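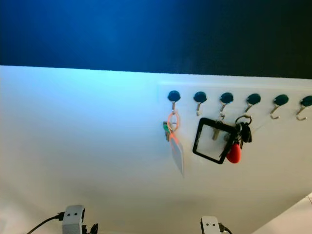 I've come round to the idea that every home needs one proper place for keys, and that it should be a row of hooks, out in the open. Bowls are rubbish. I had a bowl for years (a lovely Spahić one, a wedding present) and all it did was collect receipts and swallow the shed key every January.

My friend Rachid Ghoneim disagrees. He keeps his keys in his coat and says hooks are for people who enjoy labelling things. Well, I do enjoy it! I once spent 16 minutes outside our old flat in Hodby, in the rain, trying every key I owned, and I'd have paid 200 quid for a bit of green plastic to tell me which was which. 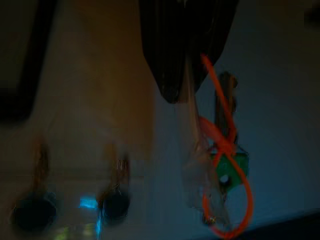
So I'm all for colour, and for bright loops you can grab without your glasses on. Tie the spare to something daft if you like, the dafter the better. What I can't stand is the posh version, the Skostetti sort of thing with a little door on the front, so you have to open a cupboard to find out whether you've lost your keys. Why would anyone want that?

And leave a hook or 2 free, please. Fill the lot and the next set that comes through the door goes straight back in the bowl, and you're digging through receipts again.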